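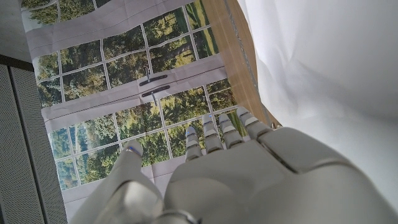

The basement flat at Plallier had every comfort a person could ask for except a view, and Akosua Darko, who had lived all her married life on the second floor across from a park, felt the lack of it more than she had let on to her son when he signed the papers for her. There was a good stove. There was a bathtub deep enough to float in. But the wall over the table was just wall, cream colored and blank, and every morning she sat down with her tea and looked straight at it, the way you look at a person who won't talk to you.

It was Ewan Sutherland from upstairs who brought her the window. He had come down to see about the tap, and she had given him a slice of ginger cake (and then, because he ate the first so nicely, another), and somewhere in the middle of the second slice she told him about the wall. He didn't say much. He was a man who chewed all the way through a thought before he let it out. But a week or so later he was at the door with a big printed sheet under his arm, folded up small like a road map.

"It was in the back of the shop at Kioko," he said. "They had it up behind the garden chairs one summer. It got creased, I'm afraid."

It certainly had. They opened it out over the table and the two kitchen chairs, and it still wanted more room, and there it lay, a white window full of little panes, with trees behind it so thick and green you could nearly hear them. There was grass too, gone yellowish in patches, and bits of pale sky where the leaves let it through. Akosua smoothed a corner with the side of her hand and it rose right up again.

"I could iron it," she said.

"You could not," said Ewan, alarmed.

So up it went, wrinkles and all, with Ewan on the step stool and Akosua behind him saying left, and then left again, and then no, that was too much left. The roll of tape ran out with one corner to go. When he climbed down they both stood back against the stove and saw that the whole thing was tilted, the panes marching off downhill like the windows of a ship in bad weather.

"I'll take it down and start over," he said.

"You'll sit and have your cake," said Akosua.

She meant to have him fix it the next time he came, and the time after that. But by then she had got to know the trees. There was one near the middle she was sure was the same kind as the tree outside her sister's house in Listitz, the one they used to climb in their good shoes, 51 years ago that May, and she found that if she leaned a little on her elbow with her cup in the other hand, everything came out perfectly level.

Ewan noticed it before she did. He was telling her a long story about the bus to Stundel, and he had tipped his head over to one side to tell it, and so had she.

"Looks like rain," he said, nodding at the paler bits between the leaves.

Akosua considered it over the rim of her cup. "Not before supper," she said, and cut him another slice.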